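Visit report: Nindside robotics open day, Plorkbridge
Wed 14 May
Filed by Nicanor Arellano

The Nindside group opened its Plorkbridge site to visitors for one day, and I went on behalf of our lab. My main interest was their work on household tidying with a humanoid robot, mostly clothes and bedding. They have built furnished rooms for it on the upper floor and let visitors in small groups stand at the back. These are views from the robot's head.

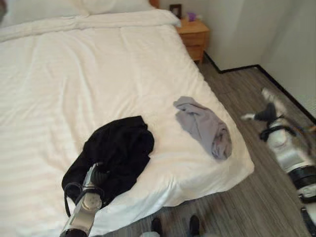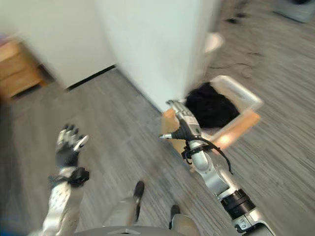
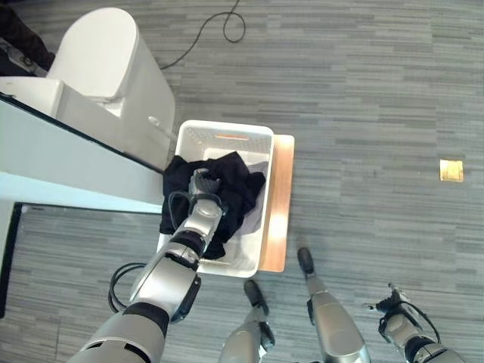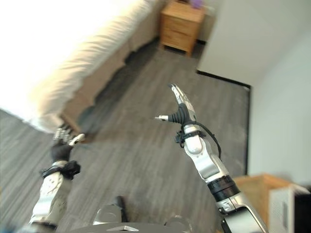
Head camera views, tidying work, Nindside, Plorkbridge.

The method is called Dresia. It is a way of training one policy for long tasks that mix walking and handling, such as clearing clothes off a bed and getting them into a container. The usual approach is to split a task like this into separate skills (walk to bed, grasp, walk to basket, release) and have a planner call them in order. The Nindside people did that for their first version and were not happy with it. Most of their failures came at the joins. The robot would finish walking and stop a little too far from the bed, and the grasp skill had never been trained from that distance.

Dresia keeps the skills in one network and trains extra on the joins. Every demonstration is cut into overlapping pieces, and the pieces that cover a change from walking to reaching are sampled more often in training. There is no separate planner. A short text instruction goes in at the start, along with the head camera view and the joint positions, and the network puts out motion for the legs and both arms together.

The training set is 3000 demonstrations. After filtering they kept 2372. I asked what was thrown away and got a clear answer: recordings where the operator corrected a grasp more than twice, recordings with dropped camera data, and a batch where the time stamps on the arms and head did not agree. They tried training on the full set as well. The filtered set did better on soft items and made no difference on boxes and bottles.

Two points on clothing that I thought were useful for us.

First, dark garments are hard. Look at the black one on the white bedding in the first picture. Against a background like that the outline is easy to find, but the folds inside it carry very little contrast, and the policy has to pick a fold to grip. Their fix is to change the exposure at random during training, so the network sees the same garment both crushed to black and lifted. The white side has the opposite trouble, and the last picture shows a comforter with most of its surface blown out. They leave such images in the training set on purpose.

Second, motion blur. The head moves while the robot moves, and the second picture is fairly typical of what that does to a view of a box on the carpet. An earlier version dropped blurred images before they reached the network. That left gaps at exactly the moments Dresia is supposed to help with, so the current version takes everything and relies on a short history of past images to fill in.

The result they are proudest of concerns the joins. In the ablation, removing the extra sampling hurt long tasks badly and left single grasps unchanged. The talk gave this as a plot with no table, and I did not copy values off a slide. A write-up is due in June and should have them.

The weak spot, by their own account, is release. With a garment bunched in a gripper, as in the laundry basket picture, opening the fingers is only part of the job. Cloth catches on the fingers or hangs over the rim and can come back out with the arm. The policy has learned a small shake from the operators, but it does not always know when to use it. They are looking at wrist force as an added input. I suggested a check of the container after each release. They have tried one and found it slow.

There was also a short talk by a visitor from Dreßler on gripper covers for fabric handling. It was mostly about wear. Worth a follow-up if we change our finger pads, otherwise no.

The question session ran 27 minutes and most of it went on hardware. Someone asked how the work compares with the older towel folding results. The speaker said that in 2012 they themselves were working with a fixed arm, a plain table and one towel at a time, and that the folding part was the easier half of what they do now — the walking is where the time goes. Someone else asked about homes with pets and got a laugh and no answer.

Practical notes. Parking at Plorkbridge is at the rear gate, not the front. Sign-in takes a while, so come early. Lunch was sandwiches.

To do on our side:

Ask for the filtering script. They said they would share it on request.
Rerun our drawer task with heavier sampling at the walk-to-reach change.
Check our own arm and head time stamps before the next round of recording.
Get the write-up in June and compare the release failures with ours.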